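Brotcombe Pantry news

Our hours change in April. The pantry will open at 10 am and close at 5 pm, and the side door on Tzanetos Lane stays locked while the footpath is relaid. Please come in through the front.

Noreen Keane has taken over the roster from Yaqin Ren — ring her if you need to swap a shift. Tinned fish and long-life milk are short again. Fresh fruit is welcome too, even a single red apple on a white shelf gets taken home by someone.
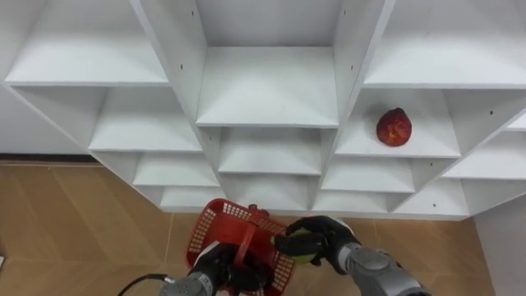
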